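Notebook – hand-held gripper, start-of-episode trimming
April 2019

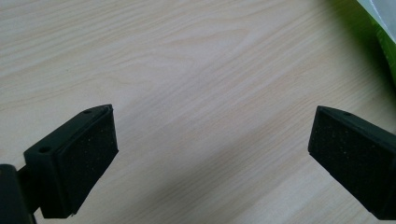
Carried on with the trimming question from the Stiren set. The policy trained on untrimmed demonstrations hesitates before the approach, and I suspect the idle frames at the start, where the fingers are open and the tool hardly moves.

Method: find the first frame where tool speed stays over threshold for 2 consecutive frames, cut everything before it. Gap width is ignored at this stage. Ran it over all 162 episodes. 158 gave a sensible cut. The other four never cross the threshold early on – the operator crept in slowly – so I left them whole and marked them in the index.

Median cut is 43 frames, longer than I expected. Marlene Guimarães thinks we should keep a short idle stretch so the policy still sees a standing start. Fair point. Will train both versions with the same seed and compare time to first contact.

Pad wear not accounted for. Priteo episodes still to do; they use the older clock offset, so check sync before running the script.

To do: write the cut index back to the Sayegh drive, keep the raw files untouched.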